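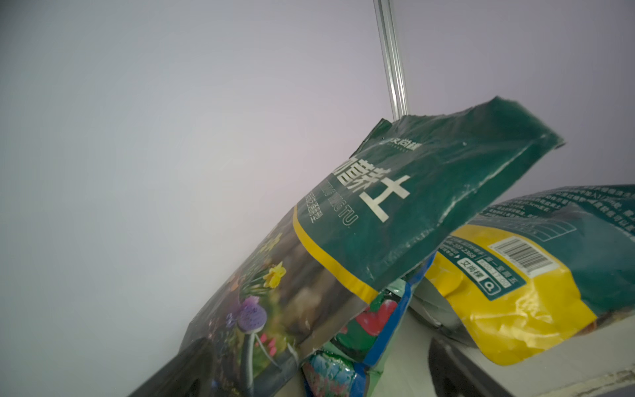
베란다 분갈이 코너를 새로 꾸미면서 제일 고민한 건 화분도 식물도 아니고 흙 봉투 둘 자리였어요. 분갈이흙은 큰 봉투로 사면 든든하긴 한데 세워 두면 꼭 옆으로 기울고, 작은 봉투는 그 밑에 깔려서 찾을 때마다 한참 뒤지게 되거든요. 윗부분이 청록색이고 아래에 노란 꽃, 보라색 꽃이 인쇄된 큰 봉투가 딱 그런 녀석인데, 흰 글씨로 큼직하게 土 자가 적혀 있어서 멀리서도 흙인 줄은 금방 알겠더라고요(나머지 한자는 저도 잘 못 읽습니다). 그래서 들인 게 Hedov 2단 선반이고, 같이 주문한 Omport 타공 바구니까지 묶어서 후기 남겨요!

선반부터요. 흰색 선반판에 금속 기둥이라 모양은 정말 단순합니다. 조립은 기둥을 끼우고 수평만 맞추면 끝이고, 저는 저녁 먹고 시작해서 드라마 한 편 보는 사이에 다 했어요. 흙 봉투를 올려도 출렁거리지 않는 게 제일 마음에 들어요. 예전에 쓰던 접이식 선반은 물뿌리개 하나만 올려도 휘청거려서 늘 불안했는데, 이건 봉투를 툭 내려놔도 얌전합니다. 판이 매끈해서 흙 부스러기가 떨어져도 쓸어내리면 그만이고요.

아쉬운 점도 있어요. 폭이 생각보다 짧습니다. 큰 봉투를 눕히면 선반 끝으로 삐져나와요. 떨어질 정도는 아니지만 지나다니다 팔꿈치로 건드리기 딱 좋은 위치라, 저는 선반을 벽 쪽으로 바짝 붙여 놓고 씁니다. 큰 봉투만 쓰시는 분은 한 치수 넓은 걸로 보세요.

다음은 바구니. 이건 진짜 잘 샀어요. 배송비 1,000원이 아까워서 덤으로 담은 건데 선반보다 더 자주 손이 갑니다. 옆면이랑 바닥에 작은 구멍이 줄줄이 뚫려 있어서 모종 포트를 넣고 물을 줘도 물이 고이지 않고, 마른 흙덩이는 좌우로 흔들면 고운 것만 아래로 빠져요. 체 대신 쓰라고 나온 물건은 아닐 텐데 저는 그렇게도 잘 쓰고 있습니다. 연두에 가까운 쨍한 초록색이라 베란다 바닥에 놔도 눈에 확 띄고요. 구멍에 젖은 흙이 끼면 바로 헹구세요. 말라붙으면 칫솔 들고 쪼그려 앉아야 합니다(해 봤어요).
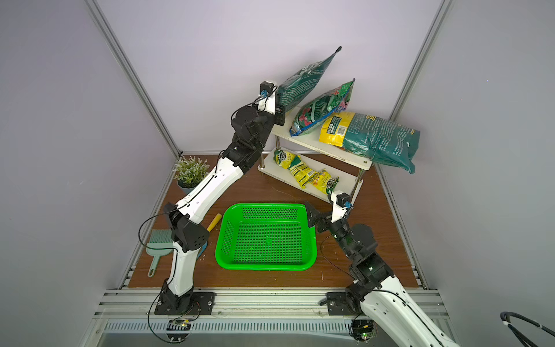

가운데 초록색 바구니, 그 뒤로 흙 봉투 올린 2단 선반. 왼쪽은 빗자루와 쓰레받기.

민트색 쓰레받기 세트는 원래 집에 있던 건데 분갈이할 때는 이만한 게 없어요. 솔이 촘촘해서 타일 틈에 낀 흙까지 잘 나옵니다. 구석에 둔 보라색 꽃 화분은 조화예요. 진짜 식물은 창가로 다 보냈고, 코너가 너무 작업장 같아 보일까 봐 하나 놔 봤는데 의외로 잘 어울려서 그대로 두기로 했어요.

두 달 써 본 지금 점수는 선반 별 네 개, 바구니 별 다섯 개. 선반은 폭 때문에 하나 뺐습니다. 구매 전에 상품평 597개를 거의 다 읽었는데 흔들린다는 말이 꽤 있더라고요. 제 경우엔 기둥을 끝까지 꽉 끼우고 나서는 괜찮았으니 조립할 때 그 부분만 한 번 더 눌러 보세요. 다음 글에는 Gemside 모종삽 써 본 얘기를 올릴게요. 손잡이가 짧아서 호불호가 갈릴 것 같아요.

마지막 수정: 1월 | 조회 2,121
문의: 블로그 쪽지 | © Whiteley 베란다 정원 | 맨 위로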